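Business > Workplace > Facilities

Grosimcombe site replaces bottled water at meeting tables with shared pouring containers

March | By the Facilities Desk

Reading time: 3 minutes

The Flelance office in Grosimcombe has changed the way drinking water is served in its meeting rooms. Single-use bottles are no longer set out at each seat. Water is now brought in on request and poured at the table into paper cups or the mugs already kept in the building.

The change covers 10 meeting rooms and the ground floor break area. It follows a two-month trial on one floor, during which the office recorded how many bottles were opened and how many were left partly full at the end of a meeting. On the busiest day of the trial, 138 bottles were put out and 50 of them were returned to the kitchen with water still in them. The contents were poured away and the bottles were recycled.

Under the new arrangement, each room has a drinks table covered with a black cloth. The cloth was chosen after two lighter ones showed coffee stains within the first week. It is laid flat over the tabletop and changed when soiled. Bottles that visitors bring with them may stay on the table, and the office will continue to buy a small number for people traveling to other sites.

Paper cups are kept for visitors. Staff are asked to use a mug. The cups are supplied by Panyasiri, which also supplies the napkins and stirrers used in the break area. The office tested a plain white cup and a yellow one, and selected the yellow one after complaints that white cups were hard to tell apart from the mugs when tables were being cleared. 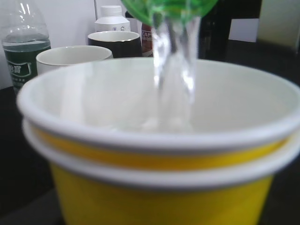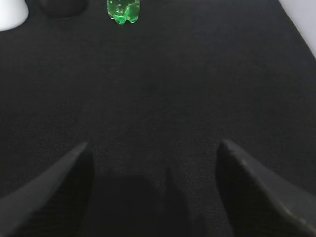

Water being poured into the upper of two stacked yellow paper cups (first picture); black cloth with a translucent green object near the far side (second picture).

Stacking two cups is permitted for hot drinks, as the second cup gives some insulation. For cold water a single cup is sufficient, and the guidance sheet now says so. The sheet also asks that cups be filled to no more than two fingers below the rim. Most of the spills recorded in the trial came from cups that had been filled to the top and then carried to a seat.

Pouring containers are washed after the last meeting of the day and left upside down to drain overnight. They are filled again at 8 a.m. from the filtered tap in the main kitchen. The filter is serviced by Fandent under an existing contract, and the service interval has not changed. Water left standing for more than four hours is to be poured out and replaced.

Several points are still open. The rooms on the upper floor have no sink nearby, so full containers have to be carried up from the kitchen. A second filtered tap has been priced but not approved. Storage is also limited: the cabinet outside the largest room holds two sleeves of cups, and a full-day meeting can use both.

Coffee and milk are not affected by the change and will be set out as before. Rooms booked for outside groups follow the same rules, and the person making the booking should state the number of cups needed.

The arrangement will be reviewed in June. Requests for extra mugs should be sent to the front desk.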